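Projektbericht: Wann wirft ein Closer zu viel?
Seminarkurs Sport und Statistik, Januar 2020

Worum es uns ging

Angefangen hat alles mit einem Streit in der Pause. Csaba Fülöp war überzeugt, dass ein Closer nach zwei Einsätzen an zwei Tagen am dritten Tag auf die Bank gehört. Ich fand, ein guter Werfer muss das aushalten. Also haben wir das Thema zum Projekt gemacht, und ich hätte nie gedacht, wie spannend so eine Tabelle werden kann!

Unsere Daten stammen aus den Spielbögen von zwei Vereinen, Falov und Edine. Aus dem Bestand von 355 Bögen blieben 300 übrig, bei denen das letzte Inning lückenlos notiert war. Erfasst haben wir Ruhetage, Anzahl der Würfe, Walks, Strikeouts und natürlich, ob der Vorsprung gehalten hat.

So haben wir gearbeitet

Im Dezember haben wir fast jeden Nachmittag Bögen abgetippt. Einer liest vor, einer tippt, nach einer Stunde wird getauscht. Die Handschrift der Scorer von Edine ist eine Wissenschaft für sich (ein K und ein H sehen dort gleich aus), aber irgendwann hatten wir den Dreh raus. Zu knabbern gab es auch genug.

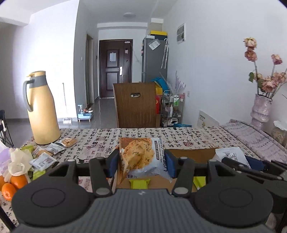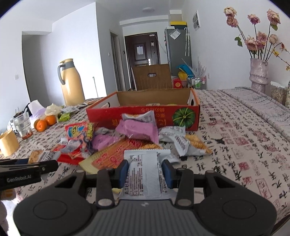 Was herauskam

Nach einem Ruhetag sind die Closer in unserer Stichprobe am stärksten. Am dritten Tag in Folge steigt die Zahl der Walks deutlich, die Strikeouts gehen aber kaum zurück. Das hat uns total überrascht! Der Arm hat offenbar noch Tempo, nur die Kontrolle leidet. Besonders schön sieht man das bei Falov in den engen Spielen mit einem Run Vorsprung.

Csaba hatte also eher recht als ich, das gebe ich hiermit schriftlich. Allerdings gibt es wenige Einsätze am dritten Tag, und fast alle gehen auf zwei Werfer zurück. Ein Beweis ist das noch nicht.

Wie es weitergehen könnte

Katona hat uns seine Bögen ebenfalls zugesagt, dann kämen wir auf über 600 Spiele. Außerdem möchten wir die Würfe im Bullpen mitzählen. Wer sich dreimal warm wirft und dann doch nicht eingewechselt wird, gilt bei uns bisher als ausgeruht, und das kann eigentlich nicht stimmen.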